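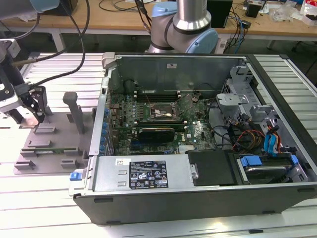
4. Setting Up and Looking After the Disassembly Cell

Research > Working Papers > Robotics and Reuse

Posted 9/5/20 by Nuria Kahsay, Gerrit Aerts and Refilwe Kruger

Filed under: Robot cells, Electronics recovery, Methods

4.1 Layout of the table

Figure 3. The cell with a desktop tower opened on its side, the fixture plate and gripper to its left.

We promised in the introduction that we would be generous with the practical details, and this is the section where we try to keep that promise. A good many papers on taking computers apart spend one sentence on the table and ten pages on the planner, and when Kagiso Lekota first tried to rebuild such a cell at our Irkby lab he lost most of July to matters that would have fit on a postcard. So please bear with us.

The tower is laid on its side on the slatted aluminum table with the side panel off and the open interior facing up (Figure 3). We settled on this pose early and have never regretted it. Gravity keeps the loose cables more or less where they fell, and the memory slots, the expansion card and the drive bay can all be approached from overhead. The fixture plate sits to the left of the tower, close enough that the parallel gripper can travel between the two without the wrist having to turn over. Parts that come out of the machine go into the slotted blocks on the plate – the thin green board in one of the lower slots shows the sort of thing we mean – and the blocks hold them upright or flat until the next step calls for them.

4.2 Teaching the plate

Every position on the plate is taught relative to one corner block, and we would warmly recommend this to anyone starting out. In our first version each slot was taught in the coordinates of the table, and whenever somebody leaned on the plate the whole list had to be done again. Now a bumped plate costs us a single touch-off. The gripper is brought down, fingers closed, to the upper left slot, the offset is read and the rest of the list moves along with it. The routine takes 6 minutes if you are careful, and Nomvula Adams, who wrote it, is very careful indeed.

4.3 Cables

Cables have given us more trouble than all the software put together. The two that run down to the gripper and wrist need enough slack for the lowest reach into the case, yet a loop that is too generous will swing into the drive cage on the way back. We set the length with the arm at its lowest taught pose, add a hand's width, and then run the full path at creeping speed while one of us watches the loop and nothing else. It is dull work and well worth doing.

4.4 Regular care

Over the period reported in this paper the cell completed 2,459 pick cycles. After every 40 cycles we stop, wipe the finger pads, check the finger screws by hand and repeat the touch-off from Section 4.2. Thermal paste is the great enemy of the pads. There may be a smear of it left on the processor once the socket frame has been raised, and a trace carried to the fingers will make a memory module slide in the grip, which looks for all the world like a force control problem. We chased exactly that problem through the controller settings for 3 days before Gerrit thought to look at the pads.

Slats need attention too. Screws drop between them and can lift a corner of the plate by a hair, so we brush the table before each new tower is set down. The bolts under the plate are checked at the same time, and any change in the corner offset goes into the cell log along with the initials of whoever found it.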